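Handling Time: Lining Up What the Camera Saw with What the Hand Did
Course notes, week six
Reading time: 9 min

Welcome back, everyone, and thank you for the very good questions you left in the shared folder after the calibration session. I read all of them, and a fair number came down to the same worry, so I have rearranged the notes a little to deal with it first. The worry is time. You have a stream of pictures, you have a stream of gripper widths worked out from the markers, and you have a stream of poses, and somehow they all have to become one tidy row per training step. How do they get there, and what happens if they get there a bit wrong?

Let's start with what "a bit wrong" means. Suppose your pose stream lags the pictures by a tenth of a second. Your hand, when you reach for something in an unhurried way, might move several centimeters in that tenth. The policy will then learn that the right moment to close is a little past the object, and it will learn this faithfully, because that is what you told it. You can stare at the loss curve all afternoon and it will look lovely (mine did, for most of March, and I was terribly proud of it).

So, the first habit I would like you to pick up: never trust the row number. Use the timestamp, and know which clock wrote it. In the Grosstead exercise code there are two clocks, one on the recorder and one on the workstation, and the loader called lallum converts everything to recorder time before it does anything else. If you write your own loader, please do the same, and do it at the very top of the file where the next person will see it.

The second habit is to choose one stream as the boss. We use the pictures. For each picture we ask what the pose was at that instant, and we interpolate between the two nearest pose samples. Position can be interpolated along a straight line, which is as easy as it sounds. Rotation can't be treated so casually, and you should use slerp on the quaternions, checking first that the two have the same sign. If their dot product is negative, flip one. I know we covered this already, but it was the most common mistake in the last set of homework, so I am saying it again with affection.

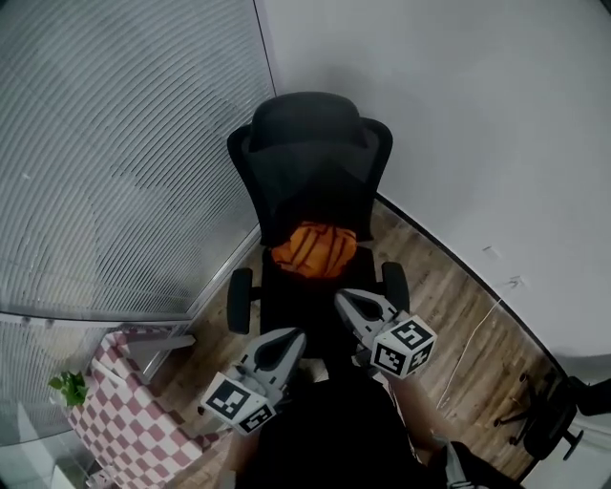
Gripper width comes next, and it has its own little trouble, namely that the markers can't always be found. A finger tilts, a cube face catches glare, or your own wrist gets in the way, and the detector gives you nothing for that moment. You have three choices: drop the row, hold the last good value, or interpolate across the gap. My advice is to interpolate when the gap is short and split the episode when it is long. In the homework config, "short" means no more than 13 pictures. Please don't hold the last value during a grasp! A held width says the fingers stopped moving, and a policy that believes this will hesitate in just the place where you want it to be sure of itself.

Here are the numbers for the practice set, so you can check your loader against them. It has 20 episodes. Before cleaning, the longest has 1,120 pictures. Once your gap rule has been applied, 274 rows in that episode should carry an interpolated width, and the flag column should say so. If you get a different total, look at the first and last pictures before you look anywhere else, as there is no good value on one side to interpolate from. Those rows should be trimmed, and they don't belong in the 274.

A word on smoothing, which many of you are itching to do. Minttu Aaltonen, who wrote the original version of this exercise, left a comment in the code that reads "plot first, filter second," and I have kept it there. A moving average that only looks backward adds delay, and then you are right back to the problem we opened with. If you must filter offline, run it forward and backward so the delay cancels, and keep the raw column beside the filtered one.

For next time:

Read the Väisänen handout on time offsets, at least through the cross-correlation part.

Run the offset finder on any two episodes and save the plot with both curves on it.

Bring one episode where the detector lost a marker and be ready to tell us where you would split it.

Anyone still stuck installing the Rullthorpe viewer can come by before class, and we'll go through it together on your own laptop.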